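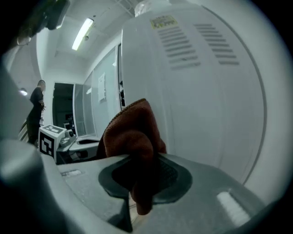 ## 3. Collecting the demonstrations

In this part I describe how our group collected the examples for the Pumska project. The goal of Pumska is a policy that can do small household jobs with cloths and other everyday objects. We did not drive a robot arm. Instead, a person holds one gripper in each hand and does the task directly.

The sessions took place in July. In total we recorded 1,247 demonstrations, and after checking we kept roughly 700 of them. The main reasons for removing a recording were:

- the marker cube was lost from view for too long
- the operator stopped in the middle and started again
- the two recordings had different start times

Ama Ackah wrote the script which compares the start times. Before we had it, I compared them by hand, and this was slow work.

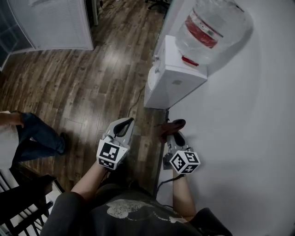

*Figure 2. Operator with both grippers beside the water dispenser. Each gripper carries a marker cube.*

Work close to the floor was more difficult than we expected. The operator must bend forward, and after some minutes the movements become less smooth. For this reason we made the floor sessions shorter from the second week. We also asked each operator to keep the cables away from the fingers before starting.

A set of 258 demonstrations was kept apart for testing and was not used in training. The results are given in Section 4.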